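Suturing Practice FAQ: Needles, Thread and Knots

I keep getting the same questions by email, so I finally sat down and typed up my answers in one place. This is for people who are working on their stitching at the Sotville skills room, or who are about to start and want to know what they're in for. I'm chatty, sorry. Skip to the part you need.

Do I need to be good at knots already?

No! If you can tie your shoes you have the general idea. What you do need is patience with thread, because it will go everywhere except where you want it. I'd done plenty of hand stitching before I started here and I still spent my first month making little bird's nests.

What should I read before my first session?

The Butine handout, and only the first half of it. The second half is on running closures and it will just confuse you. Read it with a piece of string in your hands and follow along at the kitchen table.

How do I hold the needle?

By the body, a bit back from the middle, toward the end where the thread is attached. Don't grab it by the point (you'll dull it) and don't grab it right at the swage, where thread and needle join, since that's the weakest spot. You want the curve sitting square across the jaws. If it's tipped over, every bite you take will come out crooked and you'll blame the tissue.

Why is the needle curved, anyway?

So it can go down, across and back up again in one sweep. That means you have to turn it and let it follow its own arc. Pushing it straight is the most common mistake I see, and I still catch myself doing it when I'm tired. Think of rolling your wrist – the needle already knows the path.

How far from the edge should I go in?

Far enough that the thread has something to hold. The main thing is that both sides match. Same distance from the edge, same depth. If one side is deep and the other is shallow, the edges won't line up and you get a step. Look at the wound from above before you pull anything through, and if it's wrong, back the needle out the way it came and go again.

Can I use any thread I like?

For practice, pretty much. I like black because I can see it against the tissue, and I really don't enjoy squinting. The Costello spools in the second drawer are fine for beginners. Please cut what you need and put the spool back! A long tail feels generous until you're dragging yards of it through every single stitch.

What does it look like close up?

Small, shiny and a little bit red.
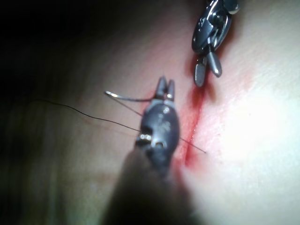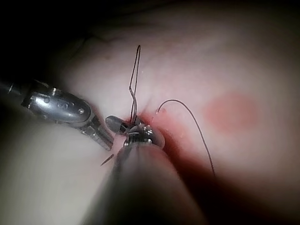 Does my thread have to be under control before I take a bite?

Yes, and this is the thing I'd nag you about if I were standing next to you. Know where the long end is. If it's looped over your instrument or lying across the spot you're about to stitch, stop and move it first. It takes a couple of seconds. Digging a trapped strand out from under a finished stitch takes a lot longer, and sometimes you end up cutting the whole thing and starting over.

How tight is tight enough?

Edges touching, and that's it. People love to crank down on the first throw because it feels secure, but then the tissue puckers up like a badly hemmed curtain. Bring the edges together, lay the throw flat, then lay the next one flat in the opposite direction. If your knot looks like a little twisted rope, you probably went the same way twice.

What if I see red around the stitch?

Slow down and look. A bit of red along an incision makes it hard to see where your edges are, so get yourself a clear view before the next bite. Beginners tend to speed up at exactly this point (I sure did) and that's when the needle wanders.

Which hand should do what?

One side drives the needle and the other side helps – holding an edge, catching the point as it comes out, keeping tension on the thread. Swap now and then. My weaker side was hopeless until I forced myself to do 50 stitches with it leading, and now it's only mediocre, which I'm counting as a win.

How long before it stops feeling awkward?

Everybody's different. I kept a tally on the inside cover of my notebook, and it was at 236 stitches that I noticed I'd stopped talking to the needle. By 400 I was getting fairly even spacing. I've met people who got there much faster, and I try not to hold it against them.

Is there a practice routine you'd recommend?

I do 11 single stitches, stop, look at them all, then cut them out and do the set again. Short sets keep me from getting sloppy. I write one note per set in the Flotik log, usually something like "too shallow on the left again." It's dull reading but it does show me what I keep getting wrong.

When is the room quietest?

Before 9 in the morning. July is also pretty calm if you're around over the summer.

Where do used needles go?

In the sharps container, every time, including the bent ones and the ones you think you might use later. Count what you took out and count what you put in. If the numbers don't match, you're not done yet, so keep looking before you pack up.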